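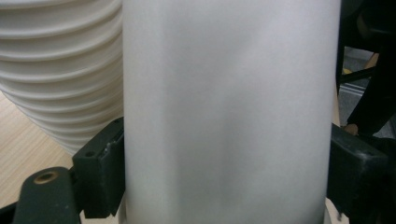
White cylinder between the fingers. Scuffs and chips on the left one, see tip 2.

Gripper crushed it again: what to check
By Prasert Sangkhawat, Filik Workshop Tips
2023-10-31
Print this page | E-mail this page

Quick one, in a rush. Thin white stuff is the worst to hold. Squeeze was set at 70 on the Trerer, left over from a heavier job in August. Side folded in, went in the trash. I run 65 now and go lower for paper.

1. Force first. Check the setting before you touch anything. Dont trust what was saved last.

2. Fingers next. Power OFF. Rub a thumb along the edges, feel for chips. Rough spots snag and then you squeeze harder to make up for it. Fine sandpaper, wipe, done. Shadow down the middle of a white wall can be a dent or only shade. Let go and look again under a lamp.
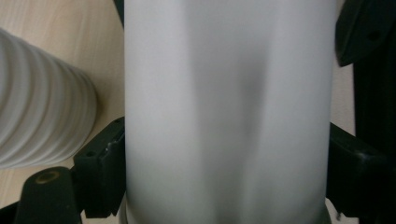 3. Keep hands out of the linkage

This is how I got pinched. Part stuck, reached in behind, jaws still live. Blood blister, two days of typing badly. Unplug, wait, then reach. Same if somone else is holding the tool.

4. Anything in two sections: grip one section, not across the seam. It can slide apart on you. 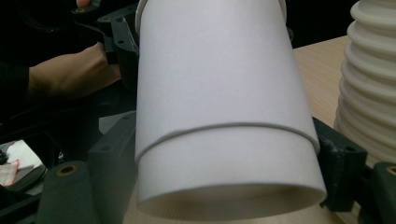 Seam low on the tube, hand in by the linkage.

Comments

Phuthong727: sandpaper worked, thx. what grit?

Prarkmont: Mine slipped at 65, had to add rubber pads.

dlw: unplug it EVERY time. lost a nail.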